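Progress report to the Mahlangu program office
Hasar kitchen-skills package: review for purchase
Period ending April

Where we stand

You asked whether the Hasar package is worth buying for the Bakeck test kitchen. My short answer at this point is that I don't know, and I am less sure than I was when we signed up for the trial. The package has two parts. One is a library of recorded household tasks, seen from head height, that is supposed to teach a robot how people use their hands in a kitchen. The other is a labeling service that marks each recording with what was done and when. We have received 21 of the recorded tasks and have gone through 13 of them closely. The rest are loaded but not checked.

Loading them was easy and took less time than planned. I will give the supplier that. Everything after it has been slower.

What the sales sheet promises

The sheet says the library covers "everyday cleanup at human level." That is a wide claim, and I have been trying to find out how much of it holds at one sink. Washing parts by hand is the task we care about most, as our own arm is worst at it. It can carry a plate. It can't be trusted with anything wide, light and slippery.

The sink recordings are the best of what we have seen. Hands stay in view, and the grip can be read well enough to copy: fingers over the top rim on one side, pressed along the upper edge on the other. For a curved plastic part with a grey front, a two-hand hold like that is a fair thing to want a robot to learn.

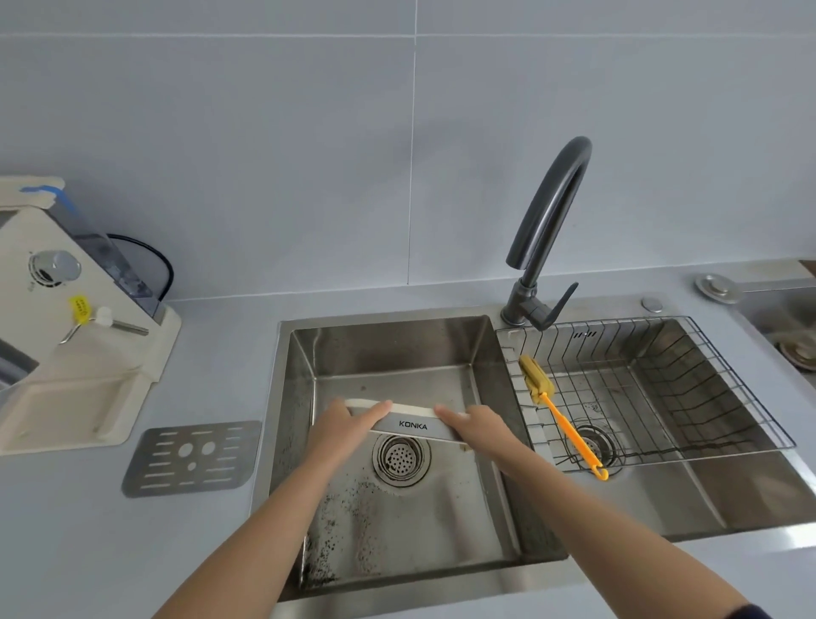
What we found in the sink tasks

1. Labels are thin. A two-hand hold over the basin gets one label, "hold part." It doesn't say which hand carries the weight or where the fingers go. We could add that ourselves, but then we are paying for a labeling service and doing the labeling.

2. The setting hardly changes. There is a double steel sink, a gooseneck faucet and a wire rack over the right basin with a long-handled brush in it. Good for a first test, poor for anything after. Our own kitchen has a single basin and a faucet that comes out of the wall, and I have seen no proof that skills learned at the one will carry over to the other.

3. Water is treated as if it weren't there. A tray with water in it doesn't behave like a dry tray, and the label files have no field for it. I asked Hasar about this and was told it is "on the roadmap." I have heard that phrase before, from Bostarix, and we are still waiting on that one.

4. Reaching for the faucet is the useful part. One hand has to keep the tray level while the other goes for the lever. If the package can teach that, it may be worth money to us. So far our arm has copied the reach with no load in the other gripper. With a load it drops the level side, and I don't count that as progress, whatever the dashboard says. The dashboard scores it as a pass.

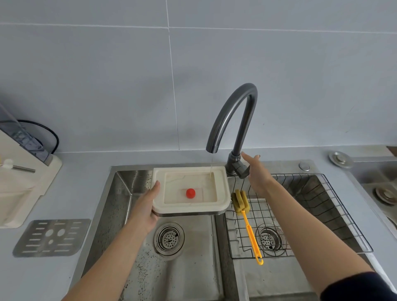 Submitted by Marthinus Mokgethi, equipment review, Bakeck

Cost and what I would do next

The full library is priced at $1,250 a month, with a contract of 2 years. Support is included for the first of those years only. The trial terms let us stop at the end of the current period and keep what we have loaded, and I would rather do that than be pushed into signing on the strength of a demo.

Before any order goes out I want three things from Hasar in writing. First, how a pass is scored - the tray result above makes me doubt all the others. Second, recordings from at least one other kitchen with a different sink. Third, a sample set of labels that name the grip and the hand for each step. Their account manager has agreed to the third and gone quiet on the other two.

Meanwhile we will check the remaining tasks and run the tray reach again with a weighted gripper pad, which is on order. No extra money is needed for that. If the written answers don't come before the trial period closes, my advice is to let it lapse and spend the time on our own recordings.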